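Looking after makeup brushes and sponges

Foundation and concealer brushes need washing once a week. Powder and blush brushes can go two weeks, and eye brushes fall somewhere in between depending on how many colors you use.

Fill a bowl with 200 ml of lukewarm water and add 2 drops of mild shampoo. Baby shampoo is fine. I used the Abella solid soap for a while and went back to shampoo when the bar ran out.

Wet the bristles only and keep the metal collar above the waterline. Water that gets inside the collar softens the glue, and after a few months the head starts to wobble. Swirl the brush in your palm until the suds stay white, then rinse with the bristles pointing down.

Squeeze the head in a clean towel, push it back into shape with your fingers and lay it flat with the bristles hanging over the edge of a counter. Small brushes dry overnight. A dense kabuki can take a full day. Don't use a hair dryer on natural hair.

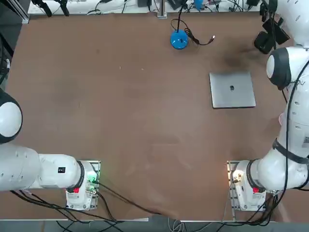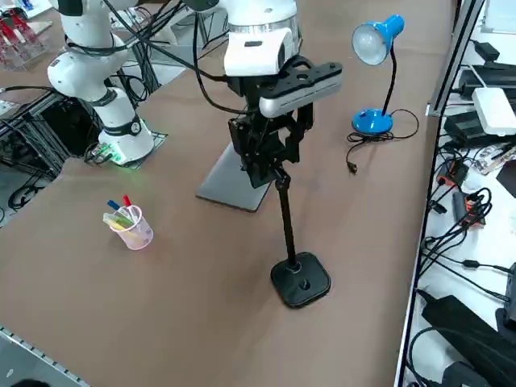 Two views of the tabletop.

Sponges hold on to more product than brushes do. Soak them first, work bar soap into the stained side, squeeze, and repeat until the water runs clear. Dry them in the open air, never in a closed bag. Replace a sponge when it tears or still smells after washing.

For eyelash curlers, wipe the pad with a cotton round and micellar water every few uses. Change the pad when it has a groove in it. The Rudura refills fit most of the standard curlers I have tried, though not the narrow ones.

Compacts: if a powder has gone shiny and won't pick up, press a strip of clear tape on the surface and lift. That takes off the oily layer. Wipe the mirror last.

Store brushes upright in a cup once they are completely dry. In July I keep mine out of the bathroom altogether.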